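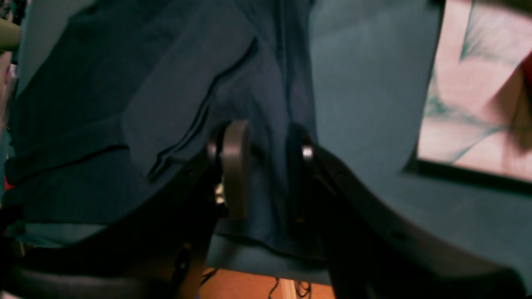

Is the Terham mill tour worth the drive if you only sew at home?

It is if you buy cloth by the yard and want to know why two bolts of the same color don't match. If you just want the remnant shop, you can go there without booking.

I went on 9 Nov 2023 with the Ronlow sewing guild. The mill is at the far end of Gostum, past the rail bridge, and the visitor lot is behind the dye house. Parking is free. The tour costs $2 for guild members and you pay at the gate, cash only.

Josefina Barrientos took us around. She started in the finishing room and now runs the dye lab. We began in the warehouse, where undyed cotton comes in on rolls of 200 yards, then went through to weaving. You get ear plugs and you need them. Talking is impossible in there, so she explained the looms in the hallway first.

The dye house was the best part. Every batch gets a lot number, and a sample is clipped and kept in a drawer. Navy is the hardest shade to repeat, she said, and most of the complaints they get are over navy. Her advice was to buy all the fabric for a project from one lot and write the number down. Someone asked about washing before cutting. She does it every time, at the same temperature the finished piece will be washed at.

We did not see printing. That work moved to the Agbenyega building in March and it isn't open to visitors yet.

The shop is by the exit. Remnants are sold by weight and the bins are not sorted by fiber, so bring a list. I bought a piece of twill 49 inches long, enough for an apron, and some lining. Thread was no cheaper than at home.

Wear closed shoes. There are 160 steps in all and no elevator on the weaving side. The restroom is next to the shop, and the coffee machine takes quarters.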